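Cell 2

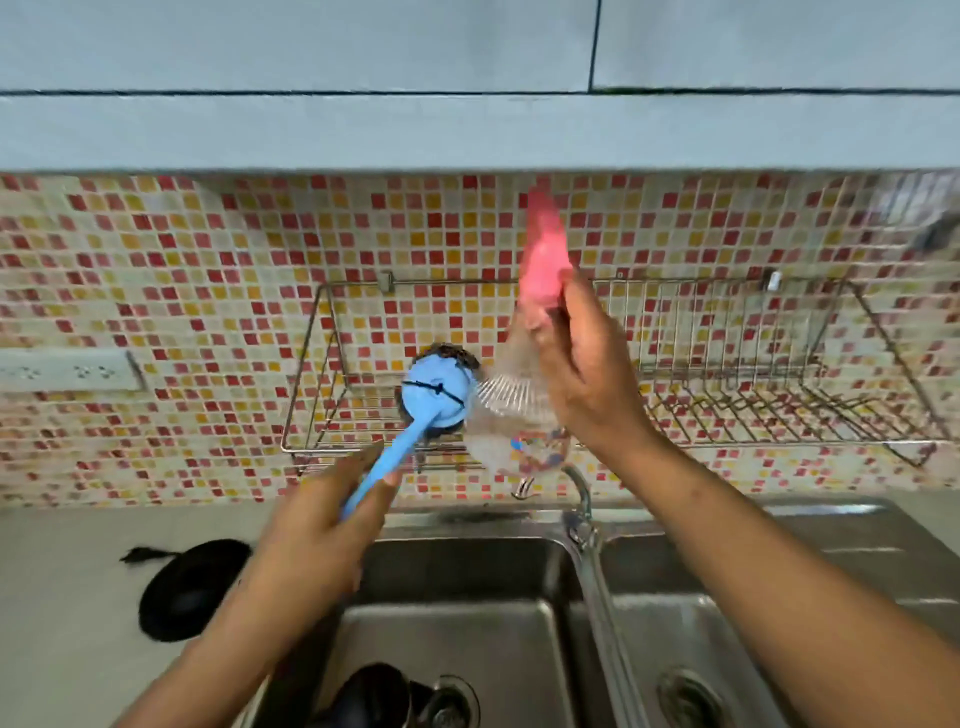 Brush and bottle, at the sink.

The fault came up again at a quarter past four in the morning, the same one, 518, wrist torque out of range. Chiamaka Akande read it off her phone in the kitchen and finished the bottle before she drove in.

Irnstead made one thing at that end of the building, which was clean bottles. They came down from the Pruitt conveyor on their sides, a Zoron arm picked each one up by the neck, pushed it over a spinning brush, held it there, withdrew it, and set it in a rack. The cycle limit between brush changes was 2275. The arm had been faulting at roughly 400.

She locked out the cell, hung her tag, and opened the guard. The night shift had already replaced the brush. They had replaced it every night since the start of July, and the old ones lay in a tray with their bristles still straight. She put a dial indicator on the spindle and turned it by hand. Runout was inside the limit. She checked the collet, cleaned it anyway, and torqued it back.

Next she put the arm in teach mode and jogged it down onto the brush at slow speed with a bottle in the gripper. The bottle entered square. At the shoulder it touched on one side, and the wrist reading climbed and stayed up.

The manual from Gomcombe, who had integrated the cell, gave the approach as a straight vertical move. The tool center point had been taught with a steel gauge, and the gauge did not bend. The bottles did. She thought about her left hand an hour earlier, and how it had let the handle go wherever the wall of the bottle sent it. She had washed that bottle with her eyes mostly shut.

There was a soft-float setting four menus down. It had been left at zero on both horizontal axes. She saved a copy of the program, gave X and Y a little freedom below the shoulder, and moved the start of the float up until it began just before contact. Then she re-taught the center point using a bottle from the line.

The first run at slow speed held. At half speed the gripper pads slipped, so she changed the pads, wrote down the part number, and ran it again. The wrist reading rose at the shoulder and came back down.

She closed the guard, took off her tag, and reset the counter. The log had a box for cause. She wrote "compliance off, TCP taught on gauge" and under action she wrote what she had done, with the old values in case somebody wanted them back.

At ten to seven the counter stood at 400. She watched it go to 401 and went to find her car keys.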